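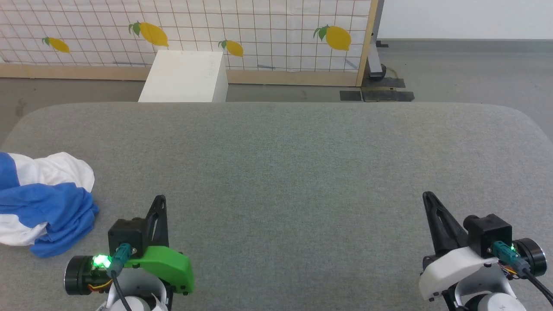

Photo: Eltadeck / 8 July 2025

1/ Notes on folding laundry on a padded surface. Ours is grey, upholstered, rounded at the corners, and it has replaced the ironing board for everything that doesn't need an iron.

2/ Friction is the main variable. A heathered weave grips cotton. Lay a hem down and it stays where you put it. On a varnished table the bottom layer creeps each time you smooth the top one.

3/ The drawback is the same friction. You can't drag a garment flat, you have to lift it and set it down again. Two lifts per item is my limit before I start over.

4/ Padding also hides a bad fold. A crease you would feel on a hard top sinks into the foam. Run the side of your hand along each edge before turning it in.

5/ Order of work: one item on the surface, the rest of the pile behind it. The blue and white cloth goes first, then the plaid, then the maroon. Large pieces last, as they need the full width.

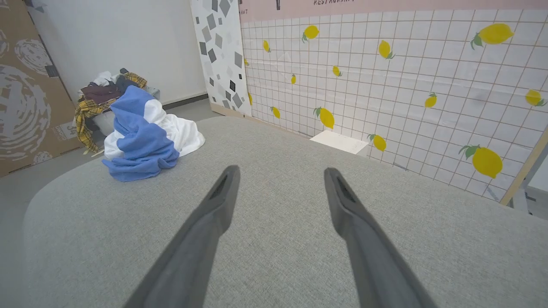 Skestar replies that a padded top is fine for towels but shirts want something firm under the collar, and that a bath towel laid over the fabric cures the dragging problem.

6/ Fair on collars. I do those on the worktop. I tried the towel in April – it slides as a unit once the pile on top gets heavy, so I went back to bare fabric.

7/ Log so far, kept in Listura: 197 items folded, 70 of them shirts. Refolds are nearly all long sleeves.

8/ Lint: a grey weave shows white fluff badly. Brush it along the weave, before the dark things come out.

9/ Socks next. They don't need a surface at all, so that will be a short thread.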